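Relative humidity and the furniture oil test, part two

The second coat went on in November and I have now had enough evenings with a hygrometer to write up the numbers. The apartment held at 60 percent relative humidity with the radiator off and 58 with it on low, a smaller difference than I expected. The Dinsa meter reads in whole percents only, so treat the gap of 2 with some suspicion.

Both oils were applied to offcuts from the same board, sanded to 100 grit. Sesberg asks for a thin coat wiped off after fifteen minutes. Gukard asks for a heavier one, left overnight. I followed the labels.

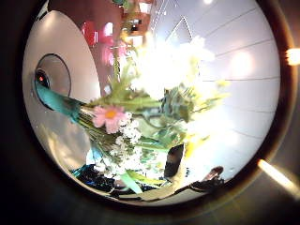
Artificial flowers, pink and white.

The Gukard sample was still tacky the next morning and picked up dust. A second wipe with a dry cotton rag fixed most of it, though the end grain stayed soft for more than a week. The Sesberg sample could be handled by breakfast. It is also the duller of the two, and it darkened the board less.

Cleiton Dantas wrote in after part one to ask why I left out the Lustbridge hard wax. Price, mainly. He gets good results by warming the can in a sink of hot water first – I will try that with the Gukard before buying a third product. 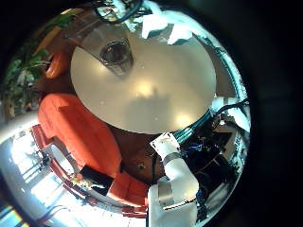 Round tabletop with a drinking glass.

Water resistance comes next. The plan is a wet ring left on each offcut for an hour, then overnight, with the meter beside them. I still need to cut two more pieces as untreated controls.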